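## 4. Proving and first bake in your Clolilora bread oven

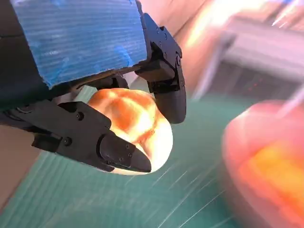 By now you should have the oven on its feet, the drip tray in, and the water tank clicked home on the right-hand side. If the tank still wobbles, go back to section 3 and have another go at it, as everything that follows relies on a good supply of steam. Do take your time over this part. Most of us at Podetti ruined a tray or two when we were learning, and it does no lasting harm to anything except breakfast.

### 4.1 Burning off the new-oven smell

The inside is coated with a light oil at the works, and you will want that gone before any food goes near it.

1. Take out both racks and the paper sleeve behind them. (The sleeve is easy to miss - it is the same grey as the back wall.)
2. Open a window, or two if you have them.
3. Turn the left dial to **Clasico** and the right dial to its highest mark.
4. Press **Start** and let the oven run until it switches itself off.
5. Leave the door ajar until the inside is cool, then wipe round with a damp cloth and a drop of washing-up liquid.

**Caution:** The oven draws 2000 watts on this setting. Plug it straight into a wall socket and never into an extension lead, however short.

### 4.2 Setting the prover

The prover is the lower half of the oven, and it is the bit that owners write to us about most fondly. It keeps dough gently warm and a little damp.

1. Fill the tank to the line with cold tap water.
2. Slide the lower rack into the second groove from the bottom.
3. Shape your rolls and set them on a lined tray with a good two fingers' width between them. They will want the room!
4. Turn the left dial to **Kun**, our slow proving programme, and press **Start**. The small green lamp comes on and stays on.
5. Have a look after forty minutes. Press one roll lightly with a floured finger: if the dent fills back slowly, they are ready for the oven. If it springs straight back, give them another ten minutes and try again.

**Note:** In a cold kitchen, say in November with the heating off, the first prove may well take twice as long. Please don't be tempted to turn the heat up to hurry it along. Mariann Fodor, who wrote most of our recipes, leaves hers overnight on Kun with half the yeast and much prefers the flavour.

### 4.3 Your first batch

1. Move the proved rolls somewhere out of a draught and turn the left dial back to **Clasico**.
2. Set the right dial to 7 and wait for the double beep.
3. Brush the tops with beaten egg if you like a shine, or with milk for something softer.
4. Put the tray on the middle rack, shut the door firmly and press **Steam** once.
5. Bake for eighteen minutes, turning the tray round after the first ten.
6. Lift the rolls on to a wire rack and let them stand for a quarter of an hour before you cut one.

**Caution:** Steam comes out of the top of the door when it is opened during a bake. Stand to one side, and keep your sleeves down.

### 4.4 If something isn't right

- **Pale tops, dark bottoms:** move the tray up one groove.
- **Green lamp flashing:** the tank is empty or not pushed fully in.
- **Code 1026 on the display:** the door has not closed. Check for crumbs along the seal.
- **Code 1228 on the display:** switch off at the wall, wait five minutes and start again. If it comes back, ring the helpdesk and ask for Bence Dobos or Tibor Rácz, and have your serial number ready.

Descaling the tank is covered in section 5.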